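Ticket 645: photos in room listing do not load on the guest page
Opened by: Hacer Uysal
Product: Olla Booking, version 7
Status: waiting for customer

Hello, I write again about the upload problem. I have tried what Keith Partington advised me: I cleared the cache, I signed out, and I used another browser. The progress bar goes to 100 and then the guest page shows only grey squares. In my own account the same files open well. All three show something red on the pink bed:
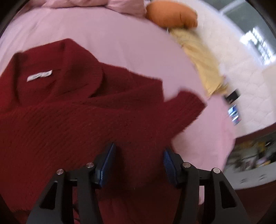
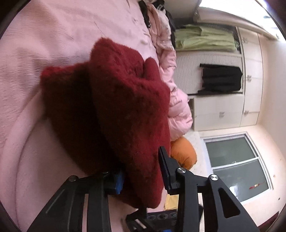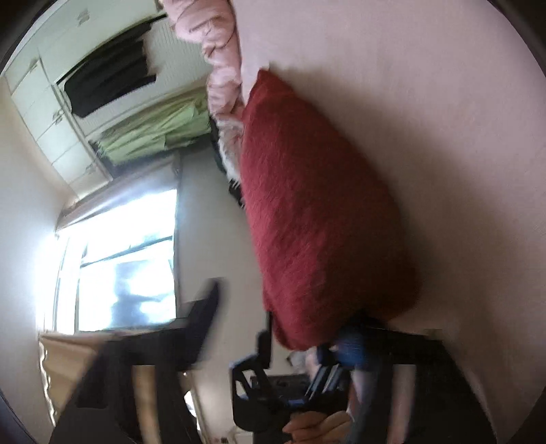 The error code in the log is 66. It appears only when I save the listing in both languages. If I save in English alone, the grey squares are gone after a refresh, but then my Turkish text is lost.

Reply from Keith Partington, 2 October 2024
Thank you, Hacer. Please keep the listing in English for now and send me the Turkish text as a separate file. I have passed code 66 to Rajkumari Gautam.

Hacer Uysal
I have attached the text. Please tell me when I may save both languages again.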